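Talking Tables with Myung-ja Kong

2023-01-17

Myung-ja Kong has made me sit down twice before I get my notebook out. The first chair, she decides, is too low. The second is better, and there is tea, and then a good deal of talk about my drive over, and it is a while before we get around to the subject I came for – tables, and why people are so afraid of the light ones.

She has been helping people furnish their homes for most of her working life, first at Roussel, where she sold dining sets, and now on her own from the ground floor of her house in Ernden. "I sold the dark ones for years because the dark ones were what people asked for," she says. "They had a picture in their heads of their grandmother's dining room. And I'd go home to my own pale table and think, well, they should come and eat at mine!"

What is it about a pale table that she likes so much? She takes her time over this one. "It's the mornings, mostly. You come down in January and it's gray out, and a dark table just sits there and drinks up whatever light you've got. A blond one gives you a little of it back. My friend Sun-ja Son laughed at me for saying that, and then she bought one, and now she says it to other people as if she thought of it."

She laughs at that for some time and pours more tea.

I ask about the grain, having heard that she can be particular on the subject. She can. "People choose by color and they never look at the lines, and it's the lines you live with," she says. "You'll be on the phone to your sister and your eyes will be following them the whole time. I like them close together and a bit bent, with some long curves. If they're all ruler-straight I get restless."
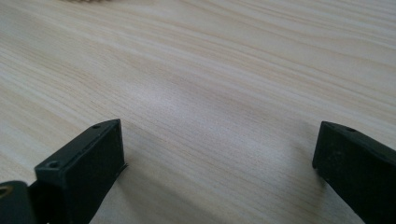 "And I don't care so much what it's made of," she goes on. "There, I've said it, and Kyung-tae will be cross with me." Kyung-tae Byun was her manager at Roussel and still calls to argue. "He thinks anything but solid wood is a kind of lie. But I've had young couples in here with 200 dollars to spend and a baby coming. Am I going to tell them to wait until they have 1,000? They need somewhere to eat. Pick one with a nice surface and a color you won't get tired of, and go home and have supper."

Her own rules for looking after a table are few. A soft cloth, wrung out well. A dry one afterward. Something under the teapot, always. She has no patience for tablecloths on weekdays, and she will not have a pile of mail. "Mail goes in the hall. Once you let one envelope stay the night, you're eating on a corner by the weekend."

What she does allow is one small thing to look at, kept well back so that elbows have room. She had 6 of them out at one point, she admits, candlesticks and so forth, and every meal began with clearing them away. Her daughter-in-law, Young-sook Hwang, finally put the lot in a drawer, and Myung-ja found she missed 2 of them at most.

"I was a little offended," she says. "Then I sat down with my newspaper and could open it all the way out, both pages flat, and I thought, oh, this is lovely."

Before I leave she wants to know what sort of table I have at home. I tell her it is round and rather dark and has a wobble. She puts down her cup and asks me which leg.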